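Caring for Wounds at Home: Notes for Week 3
Evening course, Mulano Community College
Tutor: Rowena Bautista

Welcome back, everybody, and thank you to those of you who stayed behind last time to help put the chairs away. These notes cover what we'll go through this evening, plus a few bits I ran out of time for in week 2. Please don't feel you have to write everything down as I talk (I do go on, I know), as nearly all of it is on these sheets.

How skin mends

We can think of healing in stages, although in real life they overlap a good deal. First the bleeding stops. The small blood vessels tighten, the platelets stick together and a clot forms. Next comes inflammation, when the area turns warm, a little swollen and sore. People often worry at this point, and quite understandably, but a modest amount of it is the body doing its ordinary work. After that new tissue starts to fill the gap, and the surface cells creep in from the sides to close it over. Last of all is the long, slow stage in which the scar settles and strengthens, and that can go on for a year or more.

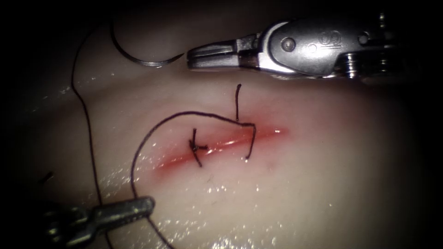 Wounds are usually sorted by how they are brought together. When the two sides can be held close, with stitches, strips or glue, we call it closing by first intention, and it tends to heal quickly and leave a thin scar. A narrow, shallow cut with dark thread looped across it, like the one on the pad, is the sort of thing meant by this. When there is a gap too wide to pull together, the wound has to fill from the bottom up, and that is second intention. It takes longer, needs more dressings and asks a lot more patience of the person it belongs to! Sihan Ren asked last time whether a pressure sore counts as the second kind, and yes, very often it does.

Looking after stitches

Follow whatever the hospital or surgery has told you first, as their advice is for that one person and mine is for a roomful. In general, keep the dressing dry for as long as you've been asked to, wash your hands before and after touching it, and leave any loose ends of thread alone. A quick shower is often allowed after the first day or two, but a long soak in the bath is best put off. Pat dry with something clean, and don't rub.

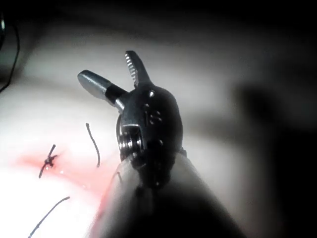

Ring for advice if the redness is spreading, if the pain is getting worse after the first few days, if there is pus or a bad smell, or if the person becomes feverish or shivery. If the sides of the wound come apart, cover it with a clean dressing and ring straight away.

Before next time

Please read chapter 4 of the course booklet, and jot down one question about dressings. Princess Policarpio has kindly offered to bring in the spare bandages for our practice, and Alfredo Espiritu still has the sign-up sheet for the first aid morning in January, so do catch him at the tea break if your name isn't on it. Next time we look at burns and scalds, and we'll start with the kettle.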